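Uvalport library to lend tools from July

Uvalport, 20 April 2017

The town library in Uvalport will start to lend tools as well as books this summer. The town council agreed to the plan at its meeting this week and gave 2,000 euros for the first purchases.

From July, anybody with a valid library card can borrow drills, sanders, socket sets, sewing machines and a few garden tools. The loan is for two weeks and is free of charge. For the larger machines a deposit will be asked, and it is paid back when the machine returns in good order. The collection will be called Jorum and will have its own room on the ground floor, next to the newspapers.

The idea comes from Otano, where the library has lent tools for 4 years. The Otano collection started with one shelf and now has 400 members. Staff from Uvalport visited it in the winter and brought home the loan rules, which they have changed only a little.

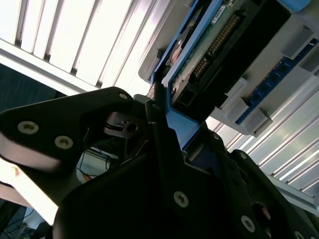

Tímea Takács wrote to this newspaper that she supports the plan but finds the opening hours too short. People who work in the day, she said, can reach the library only on one evening, and a drill is mostly needed at the weekend. She asked the council to think again about Saturday mornings.

The library answered that the hours will stay as they are until the end of the year. After that they will be looked at together with the number of loans.

Residents can also give their own tools, if these are clean and work safely. Electrical tools will be tested by the repair shop Kun before they go on loan. Old petrol machines are not accepted.

Theophilus Arthur will give a short course on the safe use of power tools on the first evening. Places are limited and can be reserved at the library desk. The list of tools will be published on the library's website in the coming weeks.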